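Let the Short Walk Be Short

23 May 2025

I love a walk with no point to it. Give me 10 minutes, a pair of old sneakers and a path that goes out and comes back, and I'm a happy person for the rest of the afternoon!
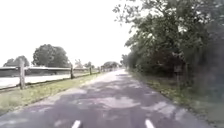 Dappled shade on a paved path, with a split-rail fence to the left.

What I don't love is the way walking has turned into homework. Everybody I know has a number now. The watch buzzes at dinner and somebody gets up to do laps of the kitchen. I did it too, for 3 years, and I can tell you I hit my goal most days and remember almost none of them.

Then last October my watch strap broke on the way into Urnbridge and I never got it fixed. The first week I felt cheated (all those steps, going nowhere!). By the second I'd started taking the long way past the Doherty lumber yard, just for the smell of it. I stopped to read the notices outside the library. I learned that there's a mockingbird on Planeck Street that does a very good car alarm.

I know the numbers help some people. If you're getting over surgery, or your doctor has asked you to keep track, then keep track, and good for you. And 3000 steps is a fine thing to be proud of when last month it was 1000. My quarrel is with the rest of us, who were walking perfectly well before and let a gadget talk us into grading it.

So I'd like to see more towns put money into small paths – a bench, some shade, a way to get there without a car. Plakever did it with the strip behind its old school, and now you meet people out there after supper in their slippers. Nobody is training for anything. They say good evening, they talk over the price of tomatoes, and they go home when it gets dark.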